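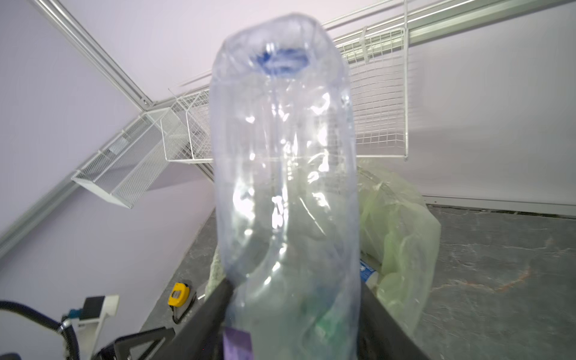
Wenier Lab > Notebooks > Manipulation > Deformable Containers

Entry 6: Grip force on crushed bottles, wrist-view policy
March

Purpose

This entry records the outcome of the force-limit comparison on thin-walled plastic bottles. The previous entry closed with the observation that the Brorum controller performed well on intact bottles and poorly on bottles that had already been crushed. The present work was undertaken to determine whether the failures originate in the force limit or in the estimate of bottle width supplied by the wrist camera.

Setup

The arm, fingers and wrist camera are unchanged from the previous entry. The crumpled bottle is clear, empty and partly collapsed, and the fingers hold it by the lower part. Bright reflections from the creases are spread over much of its surface, and the wall and white shelving show through the plastic in distorted form. Both effects matter to the width estimate, which depends on finding the two outer edges of the bottle in the wrist view.

The training set contains 1,794 grasps. Of these, 317 were made on crushed bottles and the remainder on intact ones. No grasp from the test bottles was included in training. The background was left as it stood, in keeping with the decision to stop clearing the area before each run.

Method

Two conditions were compared:

Condition A – fixed force limit, width taken from the wrist camera before contact.
Condition B – force limit lowered at first contact, then raised in small steps until the slip signal from the Marinescu module falls below threshold.

Each condition was run on the same test bottles in the same order. A grasp was scored as a success if the bottle was lifted, held and released in the bin without falling. A further dent was not scored as a failure but was entered in the remarks column.

Results

Condition B was the better of the two on crushed bottles. On intact bottles the conditions could not be separated. Under Condition A, most failures followed one pattern: the estimated width was too large, the fingers stopped closing early, and the bottle slid down during the lift. The edge finder had placed one edge on a bright crease or on something visible through the plastic.

Condition B did not correct the width error. It made the error less costly, as the fingers continued to close after contact until slip was no longer reported. The price is time. The stepped approach is noticeably slower, and the slowest grasps were those in which the fingers met a fold and the wall gave way under them.

Grasps on the lower part of the bottle were more reliable than grasps near the shoulder in both conditions. The base is stiffer and holds its shape after crushing.

Remarks

The slip threshold was set on intact bottles and has not been adjusted. It is probably too cautious for collapsed walls, which shift under the fingers without the bottle itself moving. Several long grasps in Condition B appear to be of this kind – the log shows slip while the neck of the bottle stays in place in the wrist view.

The Flillico log viewer drops the last entries of a session if it is closed before the export has finished. Please export first. One block of 1,000 log lines had to be recovered from the arm controller for this reason.

To do

- Repeat Condition A with the edge finder restricted to the region just above the fingers.
- Set a separate slip threshold for crushed bottles.
- Add bottles with the cap on. Trapped air changes the stiffness, and none of the present results should be applied to them.
- Rerun the shoulder grasps after the threshold change.

3 comments | 2 shares

Wenier Lab internal notebook | Contact the notebook editor | Back to top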